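Keeping Dry Goods and Snacks Fresh in a Humid Kitchen

May 20, 2021

Crackers go limp fast once the weather turns. By June the air in our kitchen sits near 70 percent humidity most afternoons, and anything left open on the counter overnight is chewy by breakfast. These are the habits that have worked in this house.

Start with the cupboard. The shelf above the stove is the worst place for anything crisp, and the one next to the dishwasher is not much better. Move flour, cereal and chips to an inside wall. Pull everything out twice a year, wipe the shelves with a barely damp cloth and leave the doors open until the wood feels dry.

Bags that will stand up on their own are easy to store in a row, like books. Press the air out from the bottom, fold the top over 2 times and clip it in the middle. A clothespin does the job on small bags. Wide ones need a clip at each end of the fold.
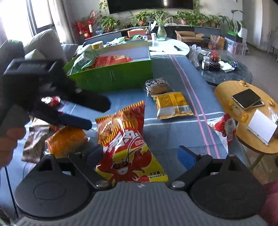
Photo: Noka Kitchen Notes

Strong-smelling snacks should be kept away from tea, rice and plain crackers. Seafood flavors and anything heavy on garlic will pass their smell along through a loose fold. A lidded tin or a glass jar with a rubber ring will hold it in.

Rice and beans do best in jars. Wash the jars, dry them upside down on a towel, then turn them over and let them stand open for another 2 hours before filling. Write the date on masking tape and stick it to the glass, since lids get swapped. Finish the old rice before adding new.

Stale crackers can usually be saved. Spread them on a baking sheet in one layer and put them in a low oven for a few minutes. Let them cool all the way before they go back in the tin. Chips with a lot of oil may taste off even after this, and those should be thrown out.

Brown sugar is the exception to all of the above. It needs a little moisture, so keep it sealed by itself with a slice of bread or a piece of damp clay.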